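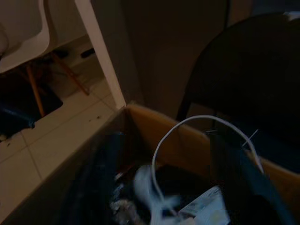 Mehwish Rajput writes the grasp planner at Nakura, and she prefers to speak about failures. "A cable is thin, so the depth map has holes exactly where we need it," she told me.
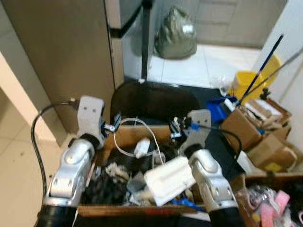

Her answer is to let both arms share one plan. The older code gave each arm its own queue — "they were polite and very slow," she says. The new one checks 1000 candidate grasps before it chooses.

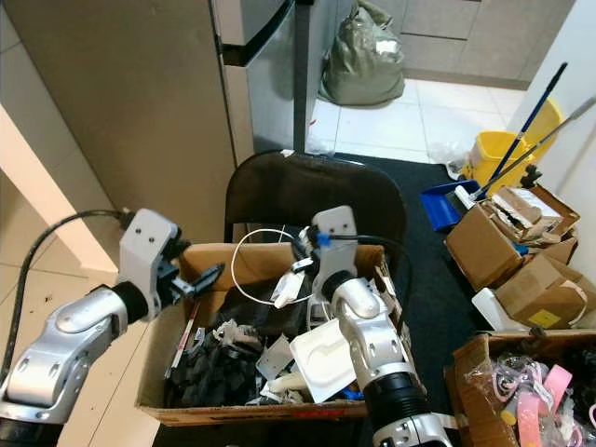 She still does not trust the score for black fabric. "It is too confident there. I would like to fix this by January."
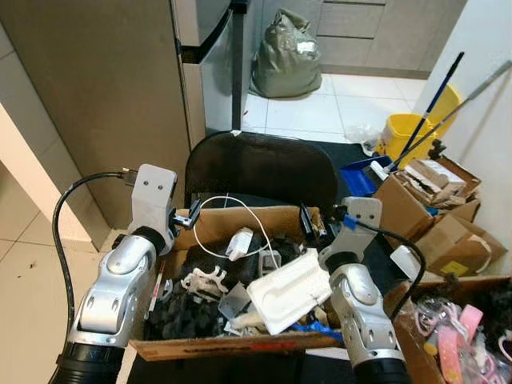 Two arms over the mixed box, with the charging cable at the back.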